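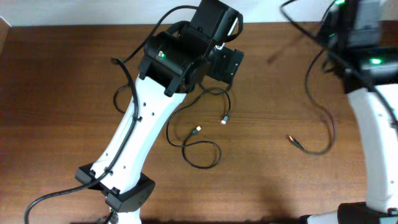 Workroom Furnishing, Unit 4: Wooden Tops and Cable Runs
Instructor: Kumiko Okabe
Handout for the March session. Bring it to the bench exercise in Room 253.

4.1 Grain direction

On a rectangular work table the grain normally runs along the length of the top. Wood is stiffest in that direction, so a long top sags less between its supports. It also moves very little along the grain. Across the grain it swells and shrinks with the humidity of the room, and the fixings underneath must allow for this.

Streaks of lighter and darker color follow the grain. They come from growth rings, from differences between heartwood and sapwood, and from the way stain is taken up by open and dense areas. Streaks are not a fault. A dark line that crosses the grain should be checked with a fingernail. If the nail catches, treat it as a crack or a scratch and record it.

Solid and veneered tops can look the same from above. Look at the end: on solid wood the pattern continues over the edge as end grain. A veneered top shows a separate edge strip or a visible core. Do not sand a top until you know which kind it is.

4.2 Fixing the top

The course table is the Kakberg, length 2,000 mm. Its top is held by slotted brackets. The screw sits in the middle of the slot and is tightened until the washer stops turning by hand, then a quarter turn more. Fully tightened screws prevent movement and can split the top at the bracket.

If the table stands near a wall, leave a gap along the back edge. The gap lets the top move and gives plugs and cables a way down. Measure it at both ends, as walls are seldom straight.

4.3 Surface finish

Brerari (oil). Soaks in. Spot repairs are possible without stripping the whole top. Marks easily under standing water. Rags used with oil must be laid out flat outdoors to dry before disposal.

Brasik (clear lacquer). Forms a film on the surface. Resists spills better than oil, but a deep scratch usually means recoating the full area.

Both are applied along the grain. Clean with a damp cloth, wipe dry, and keep abrasive pads off the surface. Reddish-brown tops show pale scratches more than light tops do, so put felt or rubber under anything heavy that has to stay in one place.

4.4 Cables on the work surface

Loose cable takes up working area, traps dust and is easily caught by a sleeve or a tool. The aim is a short visible run with the spare length stored somewhere else.

Start at the equipment and work toward the outlet. Where a part moves, leave a slack loop large enough for its full travel, and clip the cable on each side of the loop. Clip straight runs at intervals of 125 mm. Never clip on a bend. Spare length goes under the top in a tray, coiled loosely and tied with hook-and-loop strap. Plastic ties pulled tight will deform the jacket.

The Amano tray used in this course screws to the underside. Check screw length against the thickness of the top before drilling. Stop at least 2 mm short of the upper face.

Black cable on a dark top is hard to trace by eye. Label both ends before clipping.

4.5 Bench exercise

Identify the grain direction and the type of top. Note any marks that cross the grain. Draw the cable runs as found, then draw a revised layout showing clips, slack loops and tray position. Use one sheet per table and write the table number in the top right corner.

Reading for next time: Unit 5, Table Heights and Lighting.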